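How Robots Learn to Pick Things Up: A Visit to the Tekora Open Day

August 29, 2021
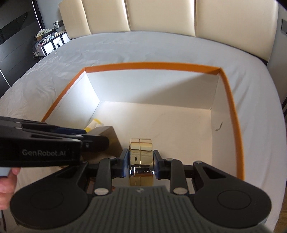 Picking up a small thing seems easy to you because you have been practicing since you were a baby. A robot has to learn it too, and it needs a lot of examples. At the Tekora open day in Skasthorpe, visitors could find out how people make those examples and try making a few.

What is a gripper?

A gripper is the part of a robot that grabs things. It does the job of a hand, but most grippers don't look much like one. Many have only 2 fingers. The fingers move toward each other until they touch the object from both sides. When they press hard enough, the object stays put and can be lifted.

Some grippers are fixed to the end of a robot arm. Others have a handle so that a person can carry them. The person is the arm, and the gripper is the hand.

Why would a person hold it?

A robot arm is heavy and usually bolted to a table. It can't easily go into a bedroom or a kitchen. A person with a gripper can go anywhere. They can take something out of a box on a bed, then walk to the next room and put away the spoons.

While they work, a camera on the gripper records what the fingers are doing. Later, a computer studies the recordings. It looks for patterns, such as how far the fingers open before they close on something narrow. People call this "learning from demonstration." A demonstration is just showing somebody how to do a job.

How many tries does it take?

Tudur Kneath gave the talk in the main hall. He said that one simple job, such as lifting an object out of a box, might be shown to the computer around 1000 times. The tries should not all be the same. The object gets turned, or moved to a corner, or swapped for one with a different shape. If the computer only ever saw one object in one spot, it might fail as soon as something changed.

His team keeps a notebook of the tries that go wrong. There were 119 in June. Most were drops.

What makes an object hard to grip?

Tudur had a list of things that cause trouble.

Shiny things. A polished surface works like a mirror. The camera sees the object, but it also sees reflections of whatever is nearby, and bright spots that move when the gripper moves. It can be hard for a computer to tell where the object ends.

Round things. If the fingers close a little too high or too low on a ball, it can squirt out sideways. Cylinders can roll.

Soft things. A sock changes shape every time you touch it.

Things inside boxes. The fingers have to fit between the walls, and there may be other objects in the way.

Rubber pads help with some of this. Rubber grips better than bare metal or hard plastic, and it squashes slightly, so more of it touches the object. Look at the bottoms of your sneakers and you will find the same idea.

Trying it yourself

In the Edwards Room, children could use a practice gripper called Hivano. You close its fingers by squeezing a lever. The task was to pick up a wooden block, hold it still while you counted to five, and set it down without letting it fall over.

Most people moved too fast on the first go. It works better to stop above the object, line up the fingers, and lower them slowly. Setting the block down was harder than lifting it. You have to wait until it touches the table before you let go.

Try this at home

You need two pencils, two rubber bands, and a few small objects that won't break. Ask a grown-up before you borrow anything.

Hold one pencil in each hand and try to lift an eraser with the tips. Then wrap a rubber band around each tip and try again. Next, try a bottle cap, a marble, and a rolled-up sock. Write down which ones you dropped.

Words to know

Gripper: the part of a robot that holds things.
Demonstration: showing how a job is done.
Friction: the rubbing force that stops things from sliding.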